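Buy less bedding, and look after it

May 18, 2018

My grandmother owned two quilts and a wool blanket. She had them for decades, and when one wore thin at the edge she sewed a new edge on. I have owned 13 doonas since leaving home, and I could not tell you where most of them ended up.

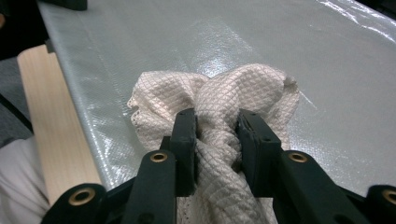
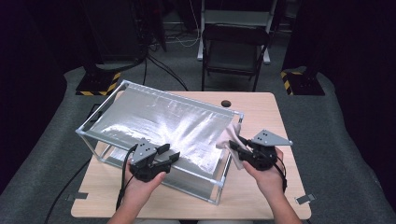

Quilted fabric, and a tube frame on a table.

The trouble starts with price. At the Plasimau homewares store in Notow you can get a queen-size cover for less than the cost of dry-cleaning one. It pills by July and goes in the bin by the next winter. A decent one costs $300, which sounds like a lot until you work out that it may see you through 1,000 nights and then a good many more.

I don't blame people on tight budgets. Renters in Trament move every year or so and have nowhere to store anything bulky. But plenty of us can afford the better article and buy the cheap one out of habit — usually on sale, usually with a matching pillowcase we didn't want.

Councils could help. Ours collects glass, paper and garden waste, yet old bedding still goes to landfill unless you drive it to the tip yourself. A textile pickup twice a year would be a modest start. So would a repair class at the library on Desjardins Street, which already lends out sewing machines.

In the meantime, wash in cold water, dry on the line, and mend the small holes before they become big ones.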